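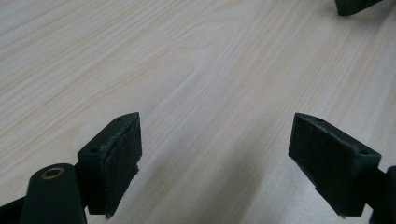 The Peser method is a way of teaching robot arms everyday handling tasks from demonstrations that people give with a gripper held in the hand. It was worked out at Trerville by Timo Thiele and Mavis Pennington, and takes its name from the first gripper they built for it. A person simply does the job - folding a cloth, say, or putting cups away - while a small camera on the tool records what the fingers do, and a model later learns to repeat those movements on an arm fitted with the same fingers. In the best-known trial, known as Alcantara, the pair gathered 234 demonstrations over August, and the arm managed 71 of its 80 attempts. Worn finger pads were later found to matter a good deal more than either author had expected.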